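Hebden Hand-Held Gripper Kit

For recording manipulation examples without a robot in the room

I'm Shoshana Van Dusen, and I put the Hebden together because I got tired of booking arm time just to collect training examples. You hold it, you do the job, it records. That's pretty much the whole pitch! The two fingers open and close with a squeeze of the handle, and the camera rides along right behind them, so your policy learns from the same view it'll have once the fingers are bolted to an arm.

The fingers are the part I've fussed over most. They're dark and matte with beveled edges, and the tips are blocky on purpose (skinny ones look great until you try to hold on to something chunky). They come off with screws, so you can swap in your own shapes.
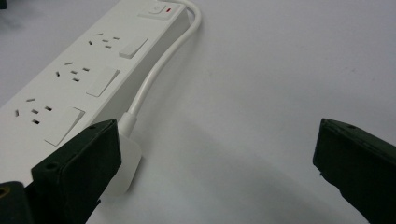
Plugs and cables are what I get the most email about. A cable never lies the same way twice, and a policy that has only met one tidy curve gets confused fast. My advice is to move everything between takes – the strip, the cable, where your hand starts from. Do some takes where you approach from the wrong side and have to correct. I keep my fumbles too, as long as I finish the task, and I label them so I can pull them out later if I change my mind. White things on a white table are a good workout, by the way, but please don't record your whole set like that.

What you get

Hebden handle with camera mount
One pair of standard fingers
Motero wrist strap
Luretti carry case
Access to Skisusance, our recording and labeling software

The kit weighs 397 grams without the strap. A full charge gives you 6 hours of recording, and my own arm gives up way before that. I usually stop at 70 takes and go do something else for a bit, then look through them while I still remember which ones felt off.

Skisusance exports every take as video plus finger opening, with timestamps lined up. Bring your own training code.

Spare fingers are $33 a pair. The next batch of kits ships in August – write to me if you need a different camera mount and I'll see what I can do.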